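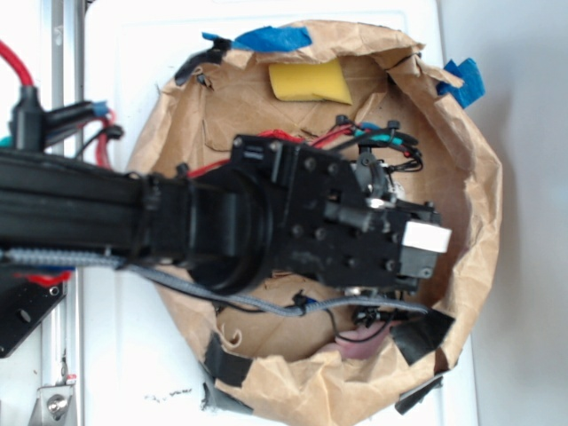 Staden control update, 9/14/18

The new motion planner is now running on the arm at Ganthorpe. It replaces the Hamel code we had used up to July, which planned each move from scratch and often stopped short near the rim of the bin. The new one keeps its last good path and repairs it – usually in under 90 milliseconds.

We logged 1,656 grasp attempts over the past two weeks. Some 270 ended in a planner timeout, most of them on soft items close to the wall. Fabric is still the hard case. The depth data gets noisy in the folds, and the planner treats that noise as solid.

Version 8 of the log viewer is on the Brudness server. It can now show the planned and measured wrist paths side by side. Please update before you open any new logs, as the old viewer drops the force channel without a warning.

Next up is the wrist speed limit, which is set too low for short moves.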